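Genura Two-Arm Bench Kit for Clubs and Schools

By the Masetti education desk
18 Oct 2020

The Genura is a two-arm bench kit for robotics clubs, school teams and student projects. Both arms bolt to one aluminium rail, so a team can set up at the start of a session and work on a task that needs two hands. It is supplied by Masetti and comes part assembled. Most groups have it moving by their second meeting.

What is in the box

Two arms with grippers, the front rail, two mounting plates, cables and ties, a hex key set and a printed task book. A laptop is needed and is not included. The work surface and walls are sold separately as the Ikonen enclosure, in flat panels that slot together without glue.

Order code: 3576
Rail length with end caps: nearly 80 cm
Payload per arm: 300 g
Payload with the stronger wrist fitted: 500 g

Weigh your objects before you plan a task. A dinner plate can be over the limit for the standard wrist, and teams tend to find this out late. Side plates and small bowls are a better place to start.

The task book

Tasks run from single-arm pick and place up to shared jobs where the arms must keep out of each other's way. The last chapter covers the kitchen tasks used at the Ikstead student challenge, held each February. Teams load a dish rack from a stack at the other side of the surface. Points are given for items standing in the rack at the end of the run, and lost for anything dropped. Crockery is brought by the team – any pattern or colour is allowed.

Most teams give one arm the rack and the other the stack. It takes longer to program than using one arm for everything, but the runs are quicker once it is set up.

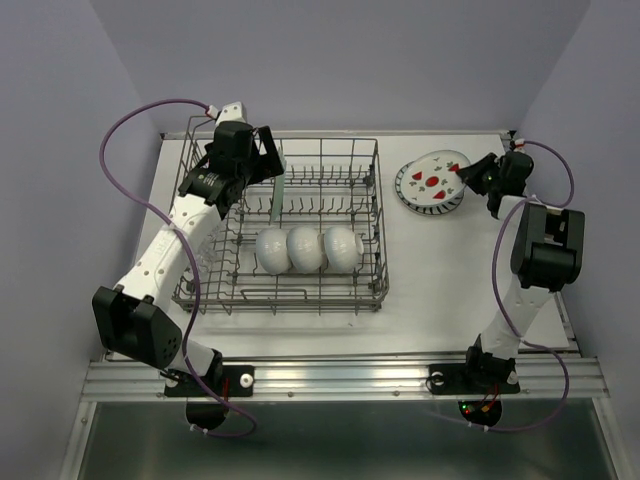

Can one kit be shared between two teams?
Two teams can share a kit if each saves its settings under its own name. The arms need to be zeroed again at each changeover, so allow a few minutes for that.

Spares

Gripper fingers, cables and mounting plates are stocked all year. Wrists are made to order. Please quote the order code and say which arm the part is for – left and right cables are different lengths.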